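Seed packet

A seed packet is a small sealed pouch used to store and sell seed for the home garden. Early packets were folded paper. Foil came later and keeps out damp, light and most attempts to open it by hand.

The front generally carries the plant's name, a weight and a photo of the flower on the best day of its life. A packet of impatiens may show pink, ruffled double blooms under a green band marked "5g", with the name in both English and Chinese.

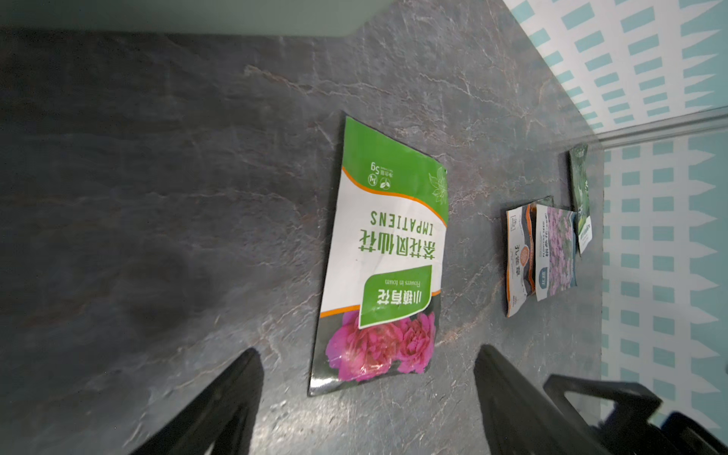

Storage and display

Packets last longest somewhere cool and dry, and are usually kept in a drawer with dead batteries. The Drelano seed catalog listed 94 kinds of flower in its first year and 134 in its second, by which time the drawer was full.

Garden corners go further. The Skiltmont style, named for the town where it caught on, calls for scalloped awnings, picket fencing and spotted mushrooms, none of which need watering. Wire baskets are hung on the walls for tools – plants are optional.

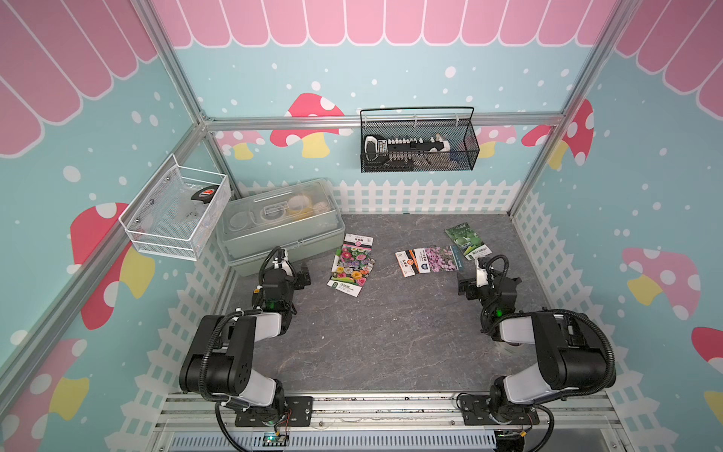

Garden-themed enclosure with pink awnings, mushroom graphics and a hanging wire basket.

See also: Impatiens; Potting bench; Garden ornament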